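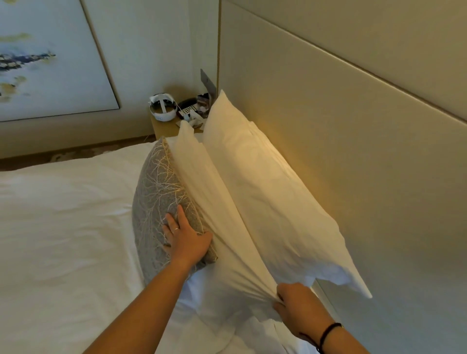 Setting pillows and the grey cushion against the headboard, guest room.

Automation in housekeeping: questions from room staff

Last updated May 2024. Maintained by Nesrin Kahraman, rooms operations, Trusasden.

Which parts of the job are automated now?

Linen transport, corridor vacuuming and room assignment. The linen carts (Mets units) run between the laundry and the floor pantries using the service lift. Room assignment is done by Bolla, which reads check-outs from the front desk system and sends each attendant a list.

Which parts are not?

Stripping and making beds, bathrooms, dusting, restocking and the final check. Bed dressing stays manual on every floor. Soft items change shape each time they are handled, and the supplier's arm trial in February did not meet our time standard for pillows.

What is the standard for the head of the bed?

White pillows upright against the headboard, cases pulled straight at the lower corners, decorative cushion on its edge with the pattern facing out. Smooth the duvet last. Creases in the pillowcase are acceptable if the case is clean and the corners are filled. 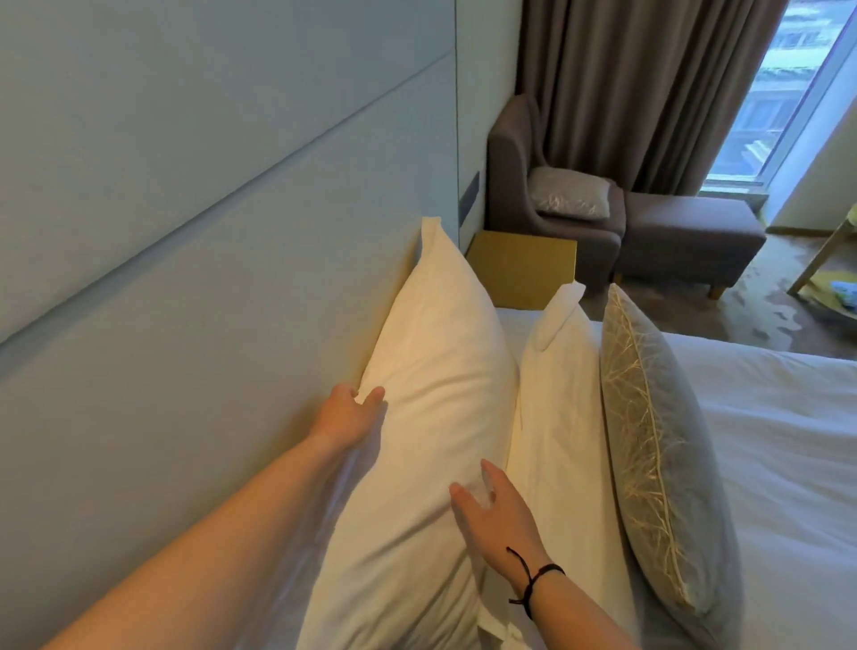

Work from one side of the bed where the layout allows it. Walking round twice adds time and is the main cause of knocked shins on the ottomans.

Has the room quota changed?

No. Bolla changes the order of rooms, and the number per shift is still set by the rota. Attendants no longer push full linen carts, and the time saved goes to the final check. It has not been converted into extra rooms.

Can I refuse the order Bolla gives me?

Yes. Press Skip and pick a reason. Skipped rooms return to the end of the list. Skips are not counted in appraisals. If the same room is skipped on two shifts, the supervisor gets a message and looks at the room.

What do I do if a cart stops in the corridor?

Wait 40 seconds. If it has not moved, press the green button on the rear panel once. If it still does not move, call the floor supervisor and leave it where it is. Do not push it - the brakes are on and the wheels will mark the carpet.

How much linen does a cart carry?

Up to 40 kg. Overloaded carts will not leave the laundry.

Is my work time recorded?

Bolla records when a room is opened and closed on the list. It does not record where you are inside the room. Records are deleted after 6 weeks.

Who trains new staff on the system?

Gönül Uçar, in the second week, after manual bed and bathroom training is signed off. The system session covers the list, skips and cart stops. Existing staff can join any session by asking their supervisor.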